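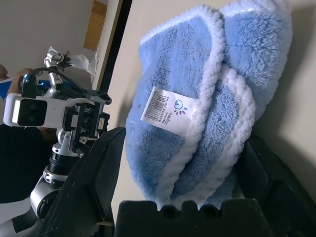 Handling Soft Items: Notes for Unit 8
Lurkley College, Practical Robotics (second-year option)

These notes go with the two towel sessions in April. Read them before the first one. The marking sheet is at the end and the booking sheet for the arms is on the workshop door.

1. What the unit covers

Up to now you have worked with blocks, bottles and lids. All of them keep their shape when you pick them up, so one good grasp point was enough and you could write the place position down in advance. Cloth does not keep its shape. The same towel put down twice will give you two different heaps, and a grasp that worked on the first may close on air or on four layers at once on the second.

The task is to take a bunched towel on the table and leave it flat, then folded in half, with the edges lined up to within 2 cm. You will do it first by teleoperation and then with a short scripted sequence for the last fold only.

2. Reading the heap

Before moving the arm, look at the wrist view and find an edge. The plush towels are the easiest ones to start with: the pile is light blue and the edging is thick, white and fluffy, so it shows up well against both the blue and the cream tabletop. Follow the white until it turns at a point. A sharp turn is usually a corner. A rounded turn is usually just the edging looping back where the cloth has folded over, and if you grip there you will lift the middle of a side.

Three points people got wrong last year:

The edging can appear as several separate strips. They all belong to the same border. Work out how they join up under the folds before you choose one.

The pile changes shade with the direction it lies in. A darker patch may be a deep fold or may only be nap brushed the other way. Do not use shade alone to decide where a layer ends.

The care label is sewn in under the edging and sticks out over the blue. It makes a useful marker for which side you are on, but don't grip it. It will take the weight for a moment and then slip, and we don't want labels torn off. The barcode on it also upsets the Skurnari edge finder, which reads the thin bars as a boundary. Mask the label out if you are using that software.

3. Approach and grasp

Bring the gripper in low, with the fingers open and one on each side of the fold you want. Stop when the tips are beside the cloth. Check the wrist view again at this stage, as the fingers hide a good part of the lower picture and you may have pushed a fold under the palm without noticing.

Close slowly. Set the grip force to 15 on the Bovari panel for a single layer and 27 for a double. Do not go higher. Thick pile squashes a long way before the fingers meet any real resistance, so the position reading will look nearly closed when you have a perfectly good hold.

Lift a hand's width, pause, and let the cloth hang. If a second corner drops free, you are ready for the other arm. If the whole heap comes up, put it down, open and start again from section 2.

4. Using both arms

The arm that is not working should be parked at the side of the table with its jaws clear of the towel. Move one arm at a time until you have been signed off. When you pass a corner across, the receiving gripper closes before the giving gripper opens, with a clear count from the operator.

Keep cables above the joints and away from the jaws. Anyone standing beside an arm must tell the operator before reaching towards it, and the operator takes both hands off the controls until they say they are clear. Sleeves rolled up, lanyards off.

5. Recording

Start each run with the Filip logger on and the wrist camera live. Name the file with your bench number and run number only. Keep the failed runs. You need at least 8 complete runs per pair, and a run where the towel ends up on the floor counts as complete if you write down why.

In the notes column put the starting edge you chose, whether it was a corner, and how many tries the first lift took. "Went badly" is not enough.

6. Marking

Towel flat, no layer folded under: 8 marks
Fold within tolerance: 15 marks
Run log and notes: 27 marks

The log carries the most marks because you will need it for Unit 9, where your own runs are used to pick grasp points. Pairs with thin logs found that unit very hard going.

Hand in one log per pair by 4 pm on the closing day of the second session's week. Put the towels back in the tub unfolded.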